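4.2 Where the Books Went

Participants were asked to shelve a small mixed set of Chinese books in whatever order seemed sensible to them. Sensible proved a generous word. Of the 48 people who tried, almost all began with size, changed to color when size ran out, and then described the result to us as "by topic."
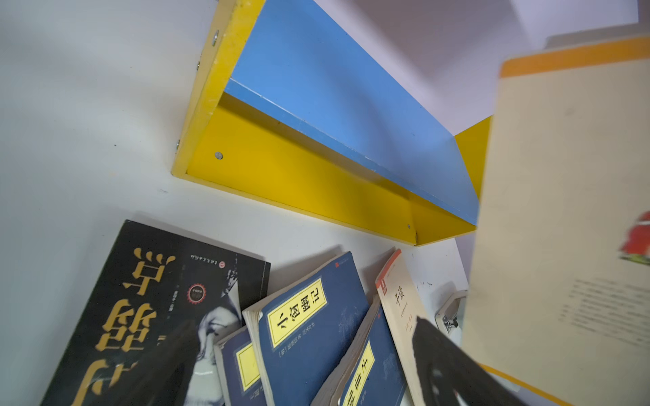 Shelf design gets little attention in the literature on home reading, which tends to treat books as if they floated. Ours was painted yellow and blue and built like an open box, with a front lip and its screw heads showing. A lip like that keeps books in, and it also hides the lower part of whatever stands behind it. Chevalier's pilot in January used the Punell rack, which has no lip, and the books spent much of that month on the floor.

The harder question was which books belong together. Adults wanted a firm line between grown-up reading and children's reading. Children had no interest in the line and sorted by whether there were pictures.

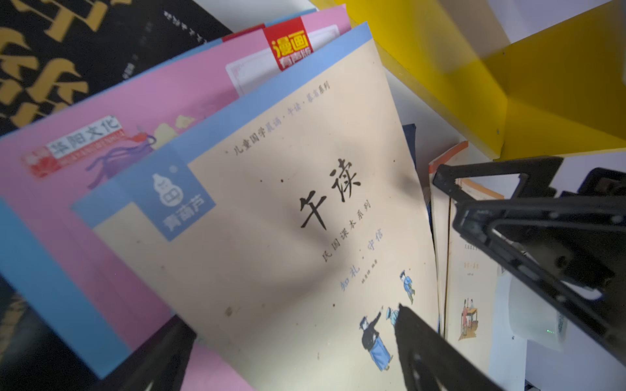 Ghiță coded each choice by the reason given, and a second coder repeated the work without seeing his notes. They disagreed mostly over the reason "it looks nice there," which Ghiță filed under aesthetics and the second coder under giving up. We kept both codes.

Comics produced the longest pauses. A history told in cartoons is a history, a comic and a children's book, and each of these had its defenders – often the same person, a minute apart. Several participants settled the matter by standing the comic face out, where it belonged to no group and could not be argued with.
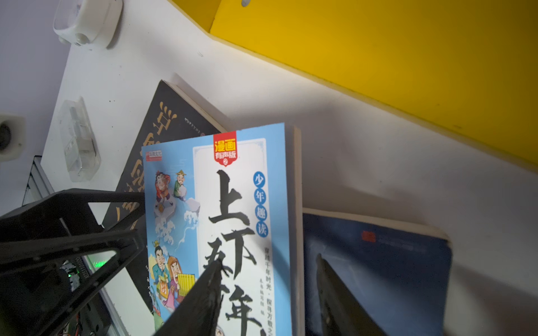 Figure 3. Children's history comic (上下五千年) standing upright, with a black book leaning behind it.

Face-out books were also the ones participants remembered best when asked later to name the set. The plain dark spines fared badly, and one reader denied having handled any.

Correspondence: M. Chevalier, Banura Reading Group. © 2018 the authors. Back to top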